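A visit to the Reuter workshop open day, Hollholm

I went to the open day at Reuter on March 9, 2025. They make small plastic parts by 3D printing, mostly in short runs, and they let visitors in once a year. I had sent them a drawing of a replacement foot for a folding bookcase in February and wanted to see the place before ordering.

The building is at the far end of the Hollholm estate, past the tile warehouse. Follow the signs for the tile warehouse and ignore the one for Reuter, which sends you to the old entrance. There is parking at the side. Entry was free, and you got a paper badge and a printed plan of the three rooms that were open.

Our group was taken round by Kerstin Kleinschmidt, who looks after customer orders. The tour was meant to take an hour and ran well over, mostly on account of questions in the second room.

The first room is for storage and has the printers in it. Filament is kept on reels on open shelving, sorted by colour and then by date. They had 386 reels in stock that morning according to the board by the door. Kerstin said they turn over most of it in a season apart from the browns, which they bought for one job and have been trying to use up. The room is kept fairly dry and a bit too warm for a coat. It smells faintly sweet, and I had stopped noticing by the time we left.

The second room is the bench room, and I liked it best. The table has a pale wooden top, and the grain shows well under the lights. I had been expecting steel. Orhun Değirmenci, who set the room up, prefers wood for this sort of work. A dropped part does not chip on it and a bright one shows up straight away. He oils the benches twice a year and otherwise wipes them with a barely damp cloth.

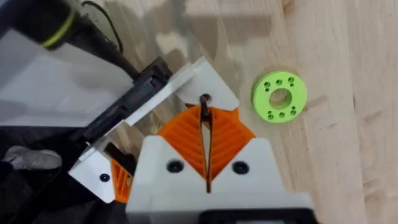 Most of the talk in there was about holes. A round part with a big opening in the middle is easy enough to print, he said, but the small holes around it take more care. Printed holes tend to come out slightly tight. Reuter draws them a little oversize to allow for this and checks the first part of every run with a set of plug gauges. If the gauge will not go in, the drawing is changed and they print again. They will open a hole up with a drill if a customer is in a hurry, though Orhun plainly dislikes doing it.

We were passed a few rejects to handle. One had a rough edge you could catch with a fingernail. Another looked perfect to me, but when it was laid on a flat plate it rocked. That comes from one side of the print lifting as it cools, and it is the fault they see most. Of 53 parts set aside in February, more than half had gone for that reason. They are chopped up and sent back to a supplier, who pays very little for them.

Colour came up as well. I asked why there was so much lime green, and it is simply a popular one that prints cleanly. It also shows shadows well, so a dent or a missed layer can be seen without a magnifier. Black is the worst for checking. Natural white is not much better under strip lights.

After that we moved on to parts in more than one colour. These can be printed in one go or made as separate pieces and fitted together. Printing in one go wastes a lot of filament at each colour change. Fitting means two sets of edges have to meet properly, and Gerrit Mabaso, who does the fitting work, showed us how he tests this by hand. He offers the pieces up lightly and turns one a few degrees each way before he pushes. A good fit goes home with a soft click and no wobble. He does not use glue unless the drawing asks for it.
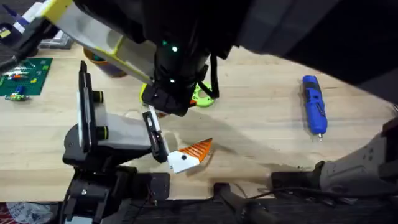
Can the pieces be taken apart again once they have been fitted?

It depends on the joint. A plain push fit can be pulled apart by hand and put back several times, but a clipped one will usually lose a clip if you force it. Gerrit suggested saying so on the order form if a part needs to come apart later, as the clips can then be left off.

One man in the group had brought a cracked knob from a Golari camping stove and wanted it copied. They turned him down on the spot, as the usual material would soften near a flame, and gave him the name of a metal turner in the next town. I thought that was fair of them.

Children were welcome in the bench room if they stayed on the visitors' side. There was a low table by the window with a tray of spare pieces to sort and fit. My niece spent longer there than on the tour itself. She wanted to know if she could keep one, and she could. 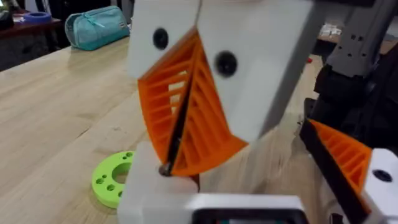

We went back to the subject of order sizes before leaving the room. The smallest order is a single part, but the price drops sharply at 30, and that is what most private customers end up buying between them. The largest job last year was 3,328 pieces for a shelving company called Vumum. That one took over two of the printers for weeks and Kerstin did not sound keen to repeat it.

The third room is packing. There is less to see, but I would not skip it. Parts go into paper bags, flat ones with a sheet of card between layers. Howard Ackroyd has run packing since the firm moved to Hollholm and he had laid out a few parcels that had come back damaged. In nearly every case the box had been too big for what was in it. He now keeps more sizes of box than I would have thought worthwhile, stacked flat along the back wall with the smallest at hand height.

Tea and rolls were served in the corridor afterwards. The cheese ones went quickly. There was nowhere to sit, which may matter to some visitors, and the toilets are up a flight of stairs. The rooms themselves are all on one level with wide doors.

I spoke to Alistair Baxter, who deals with drawings, over the tea. He had mine on his tablet. The foot will need a thicker base than I had drawn and one of the screw holes moved in from the edge, as it would probably split where I had put it. He marked both changes while I stood there and I have since sent a corrected version. I ordered four in grey, with a spare.

The next open day will be listed on the notice by the gate and on their website. Bring the broken part with you if you have one. Several people had only photographs, and they were all asked to come back with the thing itself.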